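How to Train a Plug-Pulling Policy from Wrist Camera Demonstrations

By Faustine Gilbert
2024-01-21

Unplugging a charger is a short task, but it is hard to write by hand. The plug has to be gripped near its center, the pull has to run along the pins, and the cord can block the fingers on the way in. Serpil Karakaya and I trained a policy for it at Skernham using only wrist camera video and gripper position. These are the steps we followed, with the settings that worked for us.

Step 1. Set up the recording

Fix the camera so both fingertips are always in view. If the fingertips leave the picture when the gripper closes, move the camera back before you record anything. Lock exposure and white balance. White plastic under room light will wash out on automatic settings, and the plug edges go with it.

Check the time offset between the camera and the gripper encoder. Ours was 30 milliseconds. We corrected it in the Rostix config file under "sync" and did not touch it again.

Step 2. Record the demonstrations

We recorded 295 demonstrations. Start each one from a different position and approach angle. Move the cord between takes so it loops, crosses itself or hangs in front of the outlet. Our first batch used a straight cord every time, and the policy trained on it stopped short whenever it met a loop. 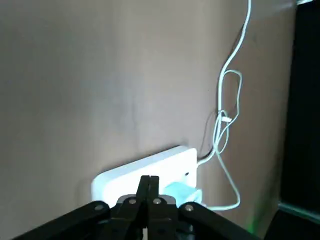 Keep the approach slow for the last stretch, then close the gripper in one motion. Pauses are a problem. If the operator stops to think, the policy learns to stop there too. Trim any pause longer than 2 seconds, or throw out the take.

Step 3. Label the phases

Mark three phases in each take: approach, grip and pull. Skollari will guess the boundaries from the gripper width, but check the start of the pull by eye. It is often late.

Step 4. Train

Hold out every tenth demonstration for validation. Crop the images so the fingers stay in, and leave out horizontal flips, which swap the sides of the linkage and confuse the action labels. We trained for 2000 epochs and kept the checkpoint with the lowest validation error on the pull phase. The overall error kept falling after that point, but the pulls got worse.

Step 5. Test

Run the first tests with the outlet power off and a force limit set. Count a trial as a success only if the plug comes out fully and the strip stays in place. Log grip failures and pull failures separately. Most of ours in the October tests were grip failures, with the cord caught between a finger and the plug.

If you see the same thing, go back to Step 2 and add takes with the cord close to the plug. The Keskin notes list the cord layouts we used.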